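Table height

Table height is the vertical distance from the finished floor to the upper surface of a table. It is one of the main dimensions in furniture design, together with top thickness, knee clearance and overhang. The measurement is taken with the table standing on its own feet or glides, without a cloth or mat.

Terminology

Makers distinguish between overall height and working height. The two are the same for a plain top, but differ where the work is done on a raised board, in a sunken tray or on a machine bed. Knee clearance is measured from the floor to the lowest part under the top, usually the apron or a drawer. A deep apron can make a table of ordinary height unsuitable for a chair with arms.

Standing tables

Tables used while standing are normally set in relation to the elbow of the user. Fine work calls for a surface slightly above the elbow, light assembly for one slightly below it, and heavy work for a lower surface still, so that body weight can be applied from the shoulder. Bar tables follow a different practice and are matched to the stool. The Moroz pattern, sold by the Indusside works, has a fixed height of 1018 mm and a foot rail 2 cm in diameter.

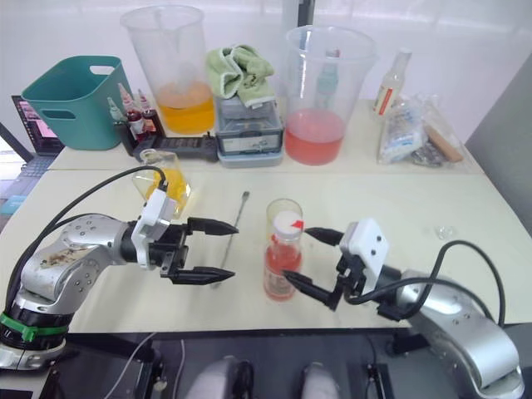
Low tables

Low tables are set level with or just under the seat cushion of the chairs beside them. The Isero table, at 414 mm, is typical of the type. Very low tables used with floor cushions have no apron, as even a shallow one would press on the thighs.

Adjustment

Height may be altered by screw feet, telescopic legs, a crank or an electric column. Screw feet are meant for levelling on an uneven floor and give little travel. Telescopic legs are locked by a pin or clamp — each leg must be set separately, and a fault in one will rock the top.

History

Early household tables varied widely in height, partly through wear and the later trimming of rotten feet. The Prikenska inventory of 1763 lists tables by length only. Eftychia Liapis, in her study of the inventory, argues that height was left out as it was fitted to existing benches.

See also

Apron (furniture)
Seat height
Trestle table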